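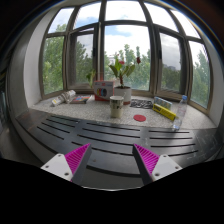
*Slotted bench and stone sill at the bay window*

## Tuesday at the Mostska book fair

I got to Mostska at 3 in the afternoon, later than planned, and paid at the side door. The fair is run by Urkis, the small press that mostly does novels in translation, and it fills two floors of the old grain exchange.

Fiction was upstairs. Becerra had the longest table, with 15 new titles, most of them family stories set in fishing towns. I bought one, a paperback of 400 pages about two sisters who inherit a ferry – the opening chapter is slow, but I liked the mother.

Aniela Śliwiński read from *Flurketti* at four. The novel follows a school cook who leaves her husband and goes back to the village where her father kept bees. She read the bus chapter and then took questions. Jacinto Chávez, who translated it, explained that the village dialect gave him the most trouble and that he left some of the food words alone.

The signing line was long and I skipped it. Coffee was downstairs by the secondhand tables, where the prices were better than upstairs. Last entry is an hour before closing, and the coat check takes cash only.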